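About Ostard

Ostard is an independent IT asset service company. We collect, test, repair and resell used business computers for offices, clinics and school districts. The company was started by Siiri Kazlauskienė and Khoa Nghiêm as a two-bench repair shop and now employs 23 people at one site.

Equipment is received on pallets or in locked cages. Each unit is logged by serial number before it leaves the dock. Storage drives are removed first and go to a separate room for erasure. Drives that fail erasure are shredded, and the customer's report lists them by serial number. 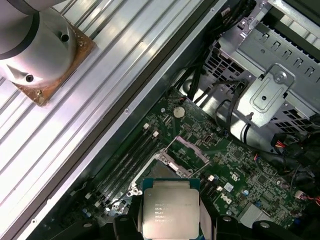 Parts and Testing

Desktop systems are graded at the component level. Processors, memory and power supplies are tested in known good boards and stocked by part number. A tested processor carries a 15-month warranty when sold separately. Complete systems are run under load overnight and shipped with a printed test record.

Software

Inventory is kept in Proko, our in-house tracking system, maintained by Khrystyna Demchenko. Customers with a service contract can export their own records from it in CSV format.

Contacts

Operations: Siiri Kazlauskienė
Customer accounts: Shadi Sleiman
Receiving dock: Liis Avotiņš, extension 43

The dock closes at 3:30 p.m. Pickups for June should be booked through customer accounts.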